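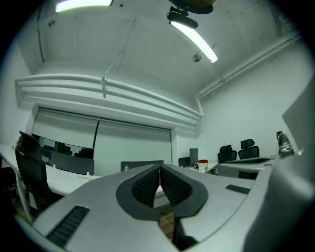
The rules on stopping were the part I had to read twice, wrote one of last year's participants when we asked for comments on the draft, and they wanted to know why a session has to end when only one of the two people present thinks it should. Our answer is that the rule was written that way on purpose. Either person can stop a session at any time and neither has to give a reason.

Provura is now looking for participants for the second round of its good practice trial for hand-held gripper work.

What the trial is about

Hand-held grippers are used to record how people pick up, move and put down everyday things, so that robots can be taught from the recordings. Much of this is done in ordinary offices, kitchens and workshops, and the rules vary a great deal from one place to the next. We have written a draft code of practice and want to find out whether people can follow it during a normal working session.

The first round took place in November. The comments from it led to changes in the sections on breaks, on screens and papers left in view, and on what people passing through a room must be told. The section on cleaning the grip pads was rewritten completely and is now half a page long.

What you will do

You will attend 2 sessions of 135 minutes each, including breaks. In each session you work in a pair. One person uses the gripper and the other keeps the log, and you change over at the break. The tasks are simple – stacking cups, closing drawers, moving a box from one desk to another. You will be asked to follow the draft code as written, even where you disagree with it, and to note every point where it was unclear, slow or impossible to keep to.

Afterwards there is a written questionnaire. Please allow an hour for it.

Who can apply

We need 35 participants. You must be 18 or over and able to hold a light tool at chest height for short periods. No technical knowledge is needed. We would like to hear from left-handed people in particular, as the first round had too few of them.

Staff of Dometti and Tedesco may apply but will not be placed in pairs with a colleague. Anyone who helped to write the draft code cannot take part.

Recordings and personal details

The gripper records video and sound during each task. Faces are blurred before the recordings are stored, and the sound is deleted once the logs have been checked. You may ask for your recordings to be removed up to the day the report goes to print. Your name will not appear in it.

Payment

Participants receive a fixed fee for each session, paid by bank transfer, and the full fee is paid if a session is stopped early. Travel costs are repaid on production of tickets.

How to apply

Fill in the form on the Pikside participant pages and choose 'Gripper code, round two'. Tell us which hand you write with and whether you have done this kind of work before. The draft code is on the same page – it runs to 3000 words and we ask all applicants to read it before sending the form.

Applications close on 25 January 2020. Everyone who applies will get a reply, including those we cannot place.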